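Notes for the small-space storage talk, evening slot at Vivmont. Doors open at 6:30 and I start when the chairs are mostly full. Slides advance on the clicker, spare battery in my jacket.

## Before I start talking about stuff

Say hi. Let people finish finding seats. Ask who has moved in the last year (hands up), then who still has a box they haven't opened from that move. The second show of hands always gets a laugh and it warms up the room, so don't rush it!

Then straight in: tonight is about where things live in your home, and why some things never seem to have a home at all. I love this subject. I've loved it since I was a kid sorting buttons on my grandmother's floor, and I want people to leave wanting to go home and open a drawer.

## Slide 1: the Maldonado apartment

- My first place on my own, on Maldonado Street. One room and a kitchen you had to enter sideways.
- I owned far too many mugs. Pause here.
- The closet had a single high shelf, and everything I needed daily went up there because it was the only shelf. I climbed on a chair for my coffee filters for two years.
- Ask: what do you climb for? Take a couple of answers if they come. If it's quiet, move on to the next slide.

The thing to get across is that I thought I had a space problem. I had plenty of empty air at waist height and a shelf I couldn't reach. Moving the filters down to a hook by the kettle took one afternoon and changed my mornings completely.

## Slide 2: reach zones

Stand up and do this with the arms, it works much better than the diagram.

- Hip to eye level is prime territory. Daily things only.
- Above the head and below the knee: weekly, monthly.
- Under the bed, top of the closet, behind other things: once a year, and write on the box.

People will want to argue about pots. Let them! Heavy pots go low whatever the frequency, and a cast iron pan on a high shelf is a bad idea for anyone's toes.

Somebody usually asks about kids' things. Answer: the zones move down with the height of the person. Sit on the floor of the kid's room and reach from there.

## Slide 3: the 1000-object walk

This is my favorite part, so watch the clock. I went through my current place with a notebook and stopped writing when I got to 1000 objects. I hadn't finished the kitchen. (Wait for the groan.)

- Pens were the worst category, spread over every room.
- Chargers for devices I no longer own.
- A whole family of lids.

I don't tell people to do the full walk. Pick one drawer, write down what's in it before you open it, then open it and compare. The gap between the list and the drawer is so interesting. Most of what you forgot about, you could let go of, and the few things you're thrilled to find again should move somewhere you'll see them.

## Slide 4: containers, and why I buy them last

Talk slowly here, people take notes.

Everyone wants to start with containers. I get it, the container aisle is a lovely place and I have spent whole Saturdays' worth of money there. But a container bought first ends up deciding what you keep. Sort, put the piles where they'll live, measure the spot, and then go looking.

- Measure depth as well as width. Write it on your hand if you have to.
- Check the inside of the bin too, because sloped sides eat a surprising amount of room.
- Lids only for things you open less than once a month. A lid is one more step, and tired people skip steps.
- Open weave, mesh or wire lets you see in without digging.

I'll mention the Cloro bins, since I get asked every time. I've had two of them under my sink for ages and they're fine. So is a shoebox. Any sturdy box of the right size will do, so don't go home and order a matching set tonight.

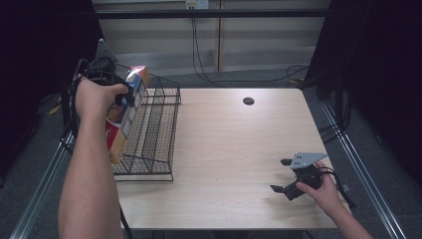
## Slide 5: the basket with a box going in

- Open-topped wire basket on a table. Ask the room what they'd put in it and shout out the answers as they come. Mail? Onions? Gloves?
- Every answer is right as long as it's one answer. The moment a basket holds mail and onions it turns into a junk drawer with a better view.
- Small things fall through a grid, so line it with a dish towel or choose something else for paper clips.

## Slide 6: the reset

Fifteen minutes in the evening. Set a timer and quit when it rings, even in the middle of a shelf.

I use the Wevow timer with the big dial because I like turning it, but a phone works (put it face down or you'll end up reading). Walk the same loop every night. Mine goes front door, couch, kitchen counter, bathroom sink. It takes roughly 2 weeks before your feet do it on their own, and after that it's almost pleasant, especially with music on.

If someone in the house won't join in, don't make a speech. Give their things one spot, keep dropping them there, and carry on with your loop.

## Questions

- Repeat each question into the mic, the back row can't hear.
- Paper: have the short answer ready (one tray, emptied monthly).
- Sentimental boxes: be gentle, and offer to talk afterward.
- Garage: separate talk, coming in November. Sign-up sheet is by the door.

Leave the last slide up with the drawer exercise on it while people pack up. Collect the clicker and return the mic to the front desk.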